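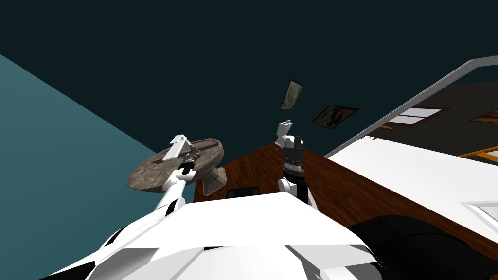
Ticket: Left gripper stops short of round table, small parts lost on lift
Product: Hela simulation kit, trial license
Robot model: Galtine, two-arm
Room: Oddsson living space, default furniture
Vendor: Stustatent
Reported by: Ayten Keskin
Priority: Medium
Status: Closed, workaround in place, fix pending

Initial report

We are reviewing the Hela kit for use in pick-and-place training. The robot is parked with the round stone-look table to its left. The left arm is commanded to approach a point on the tabletop, close on a small part, and lift. The right arm is held in its ready pose.

Over a batch of 200 runs the left arm reached its commanded height in every run where the target was near the rim. When the target was near the center of the table it stopped 12 mm high and reported contact. The fingers then closed on the upper part of the item only. Most of those lifts failed within a second, and the item fell back onto the table or onto the floor.

Expected: contact reported at the visible table surface.
Observed: contact reported above it, center of table only.

Using the default physics step. No changes to the robot file. Log bundle attached, 4,000 lines, trimmed to the failing runs.

Stustatent support, reply 1

Thank you for the log bundle. Please confirm the following:

Gripper pad friction is at the default value.
The table has not been scaled or moved in the room editor.
The fault is still there with the right arm removed from the model.

We would also like the same test run on the floor next to the table pedestal. If the offset is in the arm calibration, it will show on the floor as well.

Ayten Keskin

Friction is default. Table has not been scaled. It was moved once, before the batch, to bring it inside the reach of the left arm, then the room was saved and reloaded.

Removed the right arm and ran 12 attempts at the center of the table. Same offset in all of them. Floor test: no offset. The fingers reach the wood surface at the commanded height. I take this to rule out arm calibration.

Also tried with a larger item on the table to see if item size has any effect.
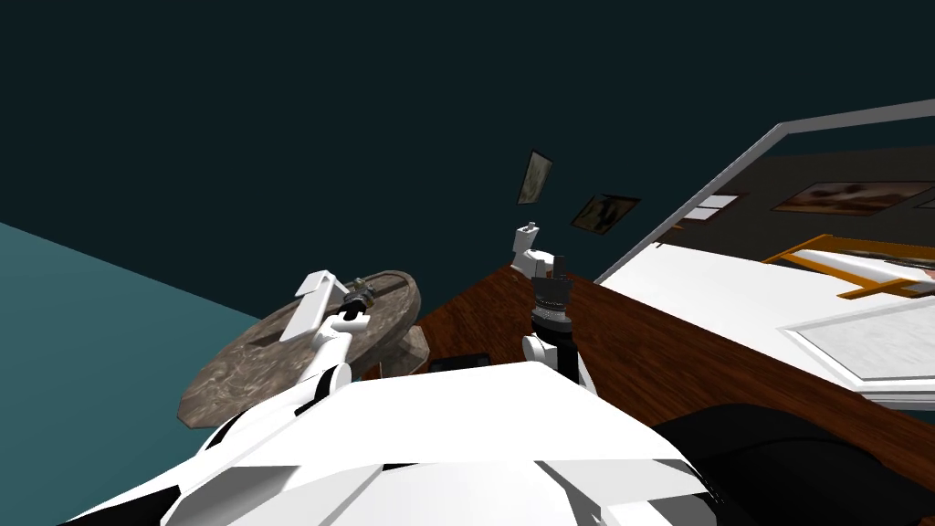 Item size does not change the height at which contact is reported. It does change the outcome. With a taller item the pads still have enough material to hold and the lift is completed. With a small one they do not. Anyone testing only with tall items would see a pass rate close to normal and miss the fault, so I would suggest the vendor's acceptance test includes something short.

One more observation. If the room is loaded fresh and the table is left in its original position, the offset is gone. It comes back after move, save, reload. Moving without saving does not trigger it.

Stustatent support, reply 2

Reproduced on our side. The tabletop has two shapes, one for drawing and one for collision. On save, the room editor rebuilds the collision shape with a coarse setting, and the rebuilt shape bulges toward the middle of the disc. The drawn shape is left alone, so the table looks correct in the viewer.

Workaround until the next release:

1. Open the room and select the table.
2. In the physics panel, set collision type to "exact".
3. Turn off "rebuild on save".
4. Save, close the room, and load it again.
5. Turn on the collision overlay and check that it follows the tabletop.

Step 4 matters. The old shape stays in memory until the room is closed.

Ayten Keskin

Applied as written. First attempt made no difference — the setting in step 3 had gone back to its default after an editor restart. Set it again, saved, reloaded, and the overlay was flat.

Repeated the test with 100 runs at the center of the table using the short item. No early contact reported. Three lifts failed, all from a poor approach angle, and those are ours to fix in the planner.

Load time for the room is longer with the exact shape. Acceptable for the trial, but it would add up on a large batch.

Open items for the vendor:

"Rebuild on save" should keep its value after a restart.
The editor should give a warning when the collision shape and the drawn shape differ by more than a set limit.
Other furniture in the Oddsson room has not been checked by us. Please confirm whether it goes through the same rebuild.

Stustatent support, reply 3

The first two are logged as separate requests. On the third, yes, every piece of furniture that can be moved uses the same rebuild. Flat-sided pieces show little or no change, curved ones should be set to "exact" as above. The fix is planned for the April release and the trial license has been extended to cover it.

Ticket closed. Reply to reopen.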